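Round stick

A round stick is a thin, straight rod of small diameter, sold in cut lengths and used in candy making, baking, crafts, model building and classroom work. Most round sticks are made of rolled paper, wood or plastic. They differ from the flat craft stick in having a circular cross section, and from the dowel mainly in size, although the line between a thick round stick and a thin dowel is not fixed and sellers use both names.

Materials

Paper sticks are made by winding a strip of paper tightly into a rod. The finished stick is stiff along its length but softens if it is left in water. White is the usual color.

Wooden sticks are cut from straight-grained stock and then rounded and sanded. Birch and bamboo are both common. Wooden sticks hold more weight than paper ones of the same thickness and take glue and paint well, but they can splinter when cut with scissors.

Plastic sticks are either solid or hollow. They are washable and can be used again, and the hollow kind can be pushed over a thinner rod to make a longer piece. They bend before they break. Glue made for paper and wood often does not hold on them.

Shape and finish

The ends of a round stick are cut square, pointed or rounded. Square ends are the cheapest to produce and are normal on sticks that will be covered at one end, as in candy. Pointed ends are found on skewers. Rounded ends are preferred where the stick will be handled a great deal or slid into a hole, as with counting sticks, game pieces and small pegs.

The surface may be plain, waxed, painted or coated. A smooth finish makes a stick easy to wipe clean and lets it pass through a tight opening, though it also lets the stick turn more easily when gripped from the sides. Smooth white sticks with one rounded end are sold for several of these uses under different names.
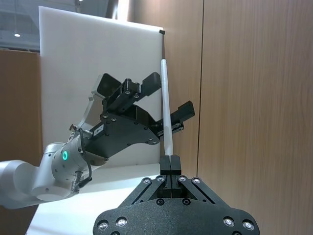

Uses

In the kitchen, round sticks hold lollipops, cake pops and candied fruit. Bakers also push them down through the lower tiers of a stacked cake as supports, trimmed level with the icing. Sticks for contact with food are sold separately from craft sticks, which may be colored or coated with substances not meant to be eaten.

In crafts, they serve as flagpoles, puppet rods, plant labels and axles for toy wheels. Model builders use the thinner wooden sizes for masts, railings and fence posts.

In schools, bundles of sticks are used to teach counting and place value. Loose sticks are tied in tens with a rubber band, and single sticks are added or taken away beside them.

Several table games are played with sticks. In the best known type, the sticks are dropped in a heap and players lift them one at a time without moving the others.

Manufacture

Paper sticks were the main product of the Torneck works at Skukness, which ran 11 winding machines at its largest. The works later added a wooden line, sold under the name Bravo in boxes of 948 and 1133 sticks. The odd counts came from filling the boxes by weight. The Jorkow mill supplied the wood for the Bravo line.

Storage

Sticks are kept dry and flat. Paper and thin wooden sticks warp when stored upright in a damp room, and a warped stick rarely straightens fully once it has dried. Long sticks are usually tied at both ends. Food sticks are kept in a closed bag until needed.

Related articles
Bamboo skewer
Cake pop
Counting rods
Craft stick
Dowel
Pick-up sticks
Toothpick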